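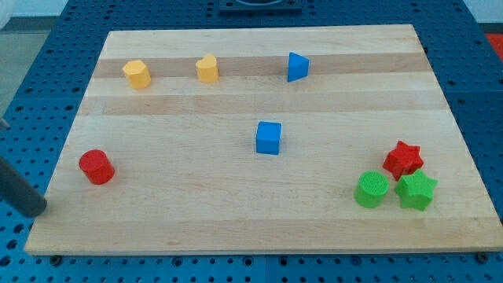 Shape blocks on a wooden board.

Wadar Council Public Question Time Records
README and data card

Date of this release: 2018-10-13
Maintained by: Ement, records and local government unit
Coverage: ordinary meetings of Wadar Council, including meetings held at Ambrose and Jerier
Language of the records: English

Summary

This collection brings together the questions put by members of the public at ordinary meetings of Wadar Council, with the answers given by councillors or council officers. It covers 15 meetings and contains 382 questions. Of these, 189 were answered in full at the meeting at which they were asked. The remainder were taken on notice, ruled out of order, withdrawn, or answered in part.

The records were transcribed from the confirmed minutes and their attachments. Nothing has been taken from sound recordings, newspaper reports or private notes. Where the minutes are silent, the data is silent too.

Why the collection was made

Residents of Ambrose and Jerier have often asked whether matters raised at question time were followed up. The minutes are public, but each set is a separate document, and an answer to a question taken on notice may appear several meetings later under a different heading. A resident who wished to trace one question about a footpath or a rates notice had to read every set of minutes in between.

Ement prepared the collection so that a question and its answer can be read side by side. It is also intended for students of local government and for people preparing submissions to the council.

Contents

The release consists of four tables, supplied as comma-separated text files. Each has a header row.

meetings
One row for each meeting. Gives the meeting reference, the venue, the type of venue (council chamber or community hall), and whether the minutes were confirmed with or without amendment.

questions
One row for each question. Gives the question reference, the meeting reference, the order in which the question was put, the text as minuted, the subject heading, and the outcome on the night.

answers
One row for each answer or part of an answer. Gives the question reference, the meeting at which the answer was given or tabled, the office of the person answering, and the text as minuted. A question may have more than one row here, or none.

subjects
The list of subject headings, with a short note on what each one includes and leaves out.

The tables are joined by the meeting reference and the question reference. These references were assigned by Ement and do not appear in the council's own papers.

Outcome field

The outcome field in the questions table takes one of the following values.

answered – a full answer was given at the meeting
part – some of the question was answered and the rest taken on notice
notice – the whole question was taken on notice
refused – the chair ruled the question out of order
withdrawn – the person asking withdrew the question before an answer was given

The value "answered" records that the minutes treat the matter as closed. It is not a judgement on whether the answer was a good one, or whether the person asking was satisfied. Users who wish to study the quality of answers will need to read the text and set out their own method.

Subject headings

Each question carries one subject heading only. The most common subjects are roads and footpaths, rates and charges, planning applications, rubbish collection, parks and reserves, and the conduct of meetings. A question that covers more than one subject has been placed under the subject mentioned first. This rule is simple to apply, but it does hide some matters. Parking near the Jerier shops, for example, is often raised in the second half of a question on planning, and a search by heading alone will miss it. A search of the question text is recommended.

How the text was prepared

The minutes were typed or copied into the tables without correction. Spelling errors in the original have been kept. Line breaks within a question have been replaced by single spaces. Where a page of the minutes could not be read, the missing words are marked with the term "illegible" in square brackets.

Each entry was checked against the source by a second reader. Where the two readers differed on the outcome, the entry was returned to the minutes and the wording of the minutes was followed. Where that wording allowed either reading, the outcome was entered as "part".

Personal information

The council's minutes name the people who ask questions. These names are left out of the tables and replaced by the word "resident", "ratepayer" or "visitor", according to the description used in the minutes. Street numbers have been removed from the text of questions, although street names have been kept. Councillors and officers are shown by office only.

It remains possible to identify a person by comparing the tables with the published minutes. Users are asked not to republish the collection in a form that restores the names, and not to use it to contact the people who asked questions.

Known limits

The minutes are a summary and do not give a word-for-word account. Practice varies between meetings – some sets give a question in full, while others reduce it to a single line. Comparisons of the length of questions are therefore unsafe.

Question time was shortened at some meetings when the agenda was long. The minutes do not always record how many people were still waiting when it closed. The number of questions at a meeting should not be read as a measure of public interest.

Meetings held in community halls drew questions on matters close to the hall. Ambrose is well represented under roads and footpaths for this reason, and Jerier less so.

Questions sent in writing between meetings are not included unless they were read aloud and minuted.

Suitable and unsuitable uses

The collection is suitable for tracing individual matters, for teaching, and for general study of how a council deals with questions from the public. It should not be used to rank councillors or officers, and it should not be quoted in election material as evidence of how any candidate has performed. The records do not support claims of that kind.

Corrections and updates

Corrections should be sent to the records and local government unit at Ement, with the question reference and the page of the minutes relied upon. Accepted corrections are listed in the change notes supplied with the next release. Late answers to questions already in the collection will be added to the answers table once the minutes that contain them have been confirmed.

Terms of use

The tables may be copied and shared for any lawful purpose, provided that Ement is named as the source and any changes are clearly marked. The text of the minutes remains the property of Wadar Council.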